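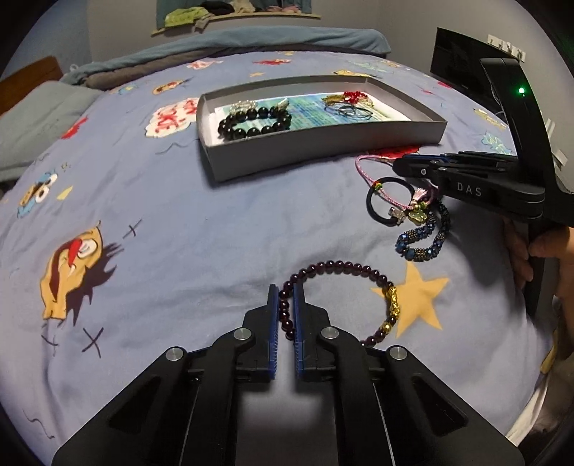 Does a hand-held gripper record the same thing as driving a robot arm by remote control?
It records something narrower. The remote-control log holds what the arm was told to do and what the arm did. The hand-held log holds where a tool went while a person carried it, and the robot's share has to be worked out later.

Notes for Unit 3: Showing the Task
June 2019

Readings assume you have finished the February problem set on coordinate frames. If you haven't, the section on tool pose will make little sense.

1. What the claims say

Papers in this area like to report how fast people can show a task with a tool in each hand. I believe the speed. I am less sure about what we get for it. A person holding a gripper still has a shoulder, an elbow and years of habit behind every move. The tool travels through poses that a bolted-down arm may not be able to reach, or may reach only by swinging its elbow through the bedside wall. Before you count a demonstration as usable, check it against the arm you plan to run.

Remote control has the opposite trouble. Every pose is reachable, by definition, but operators go slowly, stop often and overshoot. A policy trained on that will stop often too. I have yet to see a convincing argument that pauses of this kind can simply be cut out.

2. Small things on cloth

Take a common household task: picking up bracelets from a bed and putting them in a shallow box. It sounds easy and it is a fair test of most of what we've covered. 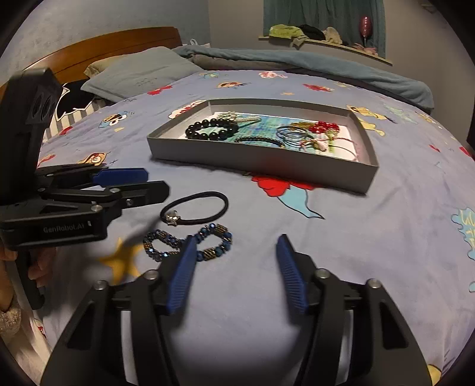 Fig. 2. Two hand-held grippers, one with its jaws open, near a beaded bracelet and a hair tie on a printed sheet.

Points to look for when you go through recordings of this type:

Shape. A string of beads has no fixed outline. In Fig. 2 the bracelet is pinched into a figure eight, and a method that expects a ring will have trouble with it.

Support. A mattress gives when pressed. A person eases off without thinking, and unless the tool measures force, that correction shows up only as a small change in height. Position-only data can hide the most useful part of the skill.

Background. A sheet covered in cartoon prints is full of strong edges and colors. Some call this good variety. Perhaps, but one busy sheet is still one sheet.

Two hands. With a gripper in each hand, people trade jobs between left and right as they please. Ask whether the learner has any way to know which hand should go first.

3. The Fania set

For the lab we use Fania, recorded at our Mollimberg site: 388 demonstrations, of which 128 are held back for testing. The rest are yours to train on. The held-back ones come from the same rooms and the same people, so a high score there tells you very little about a new bedroom. Please don't write "generalizes" in your report on the strength of it.

The Ciltden arm has a smaller reach than a person does. Run the reach check first and report how many demonstrations you drop. Last year several groups left that number out, and their success rates looked better than they deserved.

4. To hand in

Train on the hand-held data, run 12 trials on the arm, and write down every failure in plain words. "Missed the grasp" is too vague. Say whether the jaws closed early, landed beside the beads, or took cloth along with them.

Then answer in a page: would you have done better with a third as many remote-control demonstrations? Either answer can get full marks. An answer with no failed trials in it will be read with suspicion.

Reports go in the Unit 3 folder. Reach-check script and arm limits are in the same place, under Ciltden.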